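Brick Table: Questions and Answers

Can I use the table without booking?
Yes, on weekdays. For weekends, book at the Prarkham front desk. The table seats five.

Which bricks fit the big gray baseplate?
The small ones, such as the single red brick. Large bricks have their own bin -- please sort them before you leave.
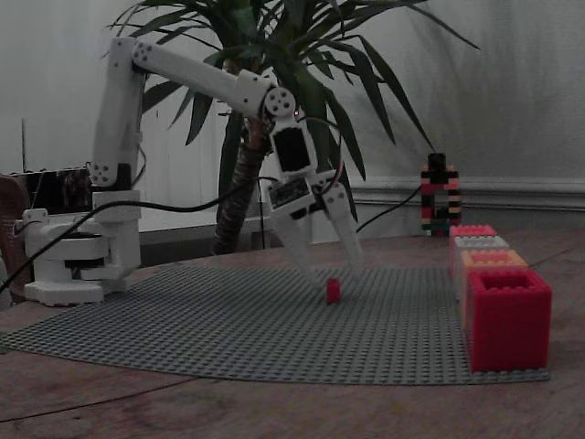
How many bricks are there?
The collection had 1,719 pieces at the June count. You may take up to 500 to your seat at a time.

How do I clean the studs?
Use a dry, soft brush and work along the rows. Dust collects between the studs, and a wet cloth only pushes it down. Spray cleaners are not allowed on the plates. 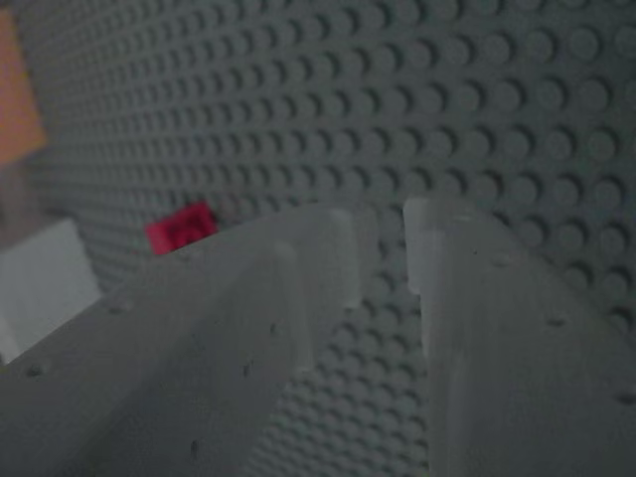 Mirnero Building Club -- Brick Table and Lending Shelf

Can I leave a build out overnight?
Towers can stay on the desk behind the table for one night. Anything on the baseplate may be taken apart at closing.

My brick is stuck. What should I do?
Tilt it from one side and lift slowly. Ask for a separator if it won't move. Please don't use a knife -- it marks the plate.
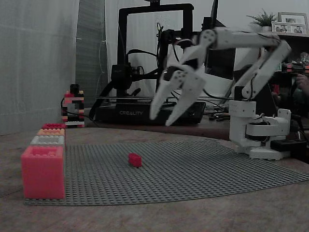

Separators are in the top drawer, and there is a spare at the front desk. Return them to the drawer when you finish.

Last updated November 20, 2023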